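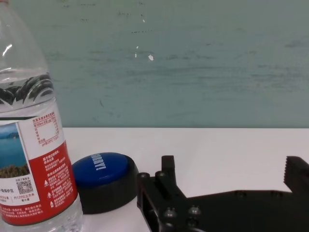

Is a wrist camera enough to judge whether one gripper is better than another? It is enough to tell you what the gripper was near, and for anything to do with force, slip or wear you need other instruments and a good deal more patience.

I have spent most of this year reading gripper comparisons, and I trust very few of them. The usual pattern goes like this. Somebody bolts a new pair of jaws to an arm, puts a handful of things on a white table, runs the same reach over and over and publishes a percentage. Girkik did it in their spring write-up with 214 grasps. Drasis answered with 600. Neither said how many different objects were involved, and neither said who had set them down each time, which matters more than the total. A patient person who always turns the bottle the same way round is doing half the robot's job.

Take the bottle, then, as everybody uses one. A part-filled water bottle in clear plastic is a decent test for a camera. The ribs bend whatever is behind them into black crescents, the shoulder throws a white glare, and the label is the only part that looks the same from one angle to the next. So the controller learns the label. Peel it off and run the test again, and I would want to see the new figure printed beside the old one. I have asked two suppliers for that figure and had a brochure from one of them.

The round push button is the other favourite. Ours says SORRY! across a blue cap, and it sits on a black base wider than the cap. As a target it is generous to the point of being useless. A parallel gripper can come down on it badly and still press it, and the log will say "success" either way. Put it close against the bottle, so that one hides the edge of the other from the wrist camera, and it begins to earn its place on the table. I rarely see that done in a published trial.

Then there are the jaws. Silvan Reisinger at Evasmont is fond of serrated edges and has told me so at length. I can see the appeal of a row of teeth if you are picking up cardboard. On thin plastic I would like to know what the bottle looks like at the end of a long day, and that is never in the table. Leopold Haslinger ran 38 picks with toothed jaws and 38 with smooth ones in Blackburn last December and called it a draw. I think he was right to, and I also think 38 is too few to call anything.

Nathalie Vachon's objection to all this is that I am asking for a laboratory when most people are choosing a tool. She has a point -- a small workshop has to buy something by Friday. But a workshop that buys on a percentage is buying the test as well, with its clean table, its plain wall and its good light. If your own bench is brown and cluttered, the percentage was measured somewhere you don't live.

What I'd ask for is modest. Print the failures with the footage. Say who reset the table and how. Check the screws on the bracket before and after, and write down how far each has turned. Nikola Szczepańska kept a record of that sort over 1,178 cycles, on paper, and it taught me more about the mount than any glossy comparison has.

Until I see that done as a matter of course, I shall go on using the jaws we already have.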